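About Clotine

Most cookware is sold with a lot of promises. We have read the boxes, same as you. "Lasts a lifetime." "The only pan you will ever need." We don't believe any of it, and we started Clotine because we were tired of paying for it.

Clotine tests pots and pans and writes down what we find. We publish the results on this site and in a printed guide every December. We also teach a short class at our shop on Solon Street for people who want to know what they are buying before they buy it. That is the whole business. We don't sell cookware, we don't take samples from the people who make it, and we don't run ads for it.

How we got here

Alby Ellery worked in the returns department of a kitchen store for 15 years. His job was to open boxes that customers had sent back and decide whether the store would give them their money. He saw the same pans come back over and over, with the same loose handles and the same lids that had never fit in the first place. He also saw the sales signs go up for the next season's version of those pans, with a new color and a higher price.

He kept a notebook. When the store closed he had 33 of them, mostly about handles. Friends began calling him before they bought anything, then friends of friends, and after a while he got sick of saying the same things on the phone and wrote them down. The first guide was stapled at the kitchen table and had a spelling mistake on the cover. We still have people mention it.

The name Clotine comes from Alby's grandmother. She cooked in two dented pots for most of her life and did not think much of anyone who needed more than that.

What we believe, as far as we believe anything

Weight is not quality. A heavy pot can be a good pot or it can be a heavy bad pot. Stores like weight because you can feel it in your hand in the aisle, and you can't feel how the bottom will behave on a burner.

"Professional" means nothing. There is no office anywhere that hands that word out. We have been in plenty of restaurant kitchens, and what we mostly saw was cheap aluminum, badly beaten up.

Sets are usually a bad deal. Somebody has to pay for the small saucepan you will never use, and it will be you. If you own a set and like it, fine, keep it. We are talking to the person who is standing in the store with a wedding gift card.

Color is paint. It may be very nice paint. We have a soft spot for a good blue or green pot ourselves, and we have never been able to show that it makes better soup.

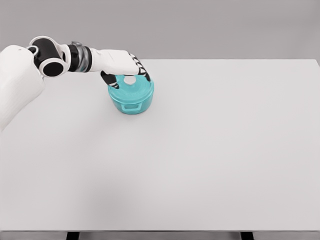 A teal pot on a white table, with a robotic hand closed over the top. Computer rendering.

Reviews are hard to trust, and that includes ours. A tester gets used to a pan. He learns where it runs hot and stops noticing. We try to get around this by handing every pan to a second person who has not been told what the first one thought. The two of them disagree more than you would expect, and when they do we print both opinions. Some readers find this annoying. They want a winner. Often there isn't one.

How we test

We buy every pot and pan at full price from an ordinary store. We boil water in it, burn milk in it, scrub it, and boil water in it again. We fry eggs. We cook rice on purpose with too little water. Every handle gets picked up with a dry towel and then with a folded one, because a lot of handles are built as if no one has ever held a towel.

A pan stays in testing for 55 days before we write about it. We know that isn't long. A pan that looks fine in that time may fall apart in its second year, and we would rather say so here than pretend we can see ahead. When a reader writes to tell us that something we liked has warped or peeled, we add the letter to the bottom of the review and leave it there. A few of our old favorites now have more letters than review.

We don't give stars or points. We tried it in the second guide and spent more time arguing over half a star than we did cooking.

Where the money comes from

You should ask this of anyone who tells you what to buy. Our income is the printed guide and the class fees. In a good year that covers rent, pans and pay. In a bad year Alby fixes lamps on the side.

Two companies have offered to buy us. We won't print the numbers, but we will say that both offers came with a plan to put our name on a line of frying pans. One of them had already drawn the box.

The Judetti prize

We get asked why we have never entered a guide for the Judetti kitchen writing prize. Entry costs money, and the judges are mostly people who make the things we write about. We may be wrong about it. Some good writers have won. But we have read the rules closely, and we'd sooner spend the fee on a stockpot.

The class

The class meets in the back room at Solon Street and runs for 2 evenings. The first evening is about materials: what steel, iron, aluminum and enamel do with heat, and what the labels leave out. On the second you bring a pan from home and we try to work out what's wrong with it. Very often the answer is that the burner is too high.

You don't need to know how to cook. You will not get a certificate. We thought about offering one and couldn't decide what it would certify.

Until last year we shared the building with Verbeke, the shoe repair shop, and we still get their mail and some of their customers. If you are looking for Verbeke, they are across the street now, next to the bank. They do good work on heels.

Writing to us

We read all our mail and answer most of it, slowly. Please don't ask us which pan is best. Tell us what you cook, what kind of stove you have and how much you want to spend, and we'll tell you what we would do. Quite often we will tell you to keep the pan you have.

If you make cookware and would like us to look at it, the answer is that we will buy one when we see it in a store. Packages sent to the shop go back at your cost.

Corrections to this page and to any review are welcome. The last one was made on 12/22/23, when a reader pointed out that we had been spelling "sauté" two different ways.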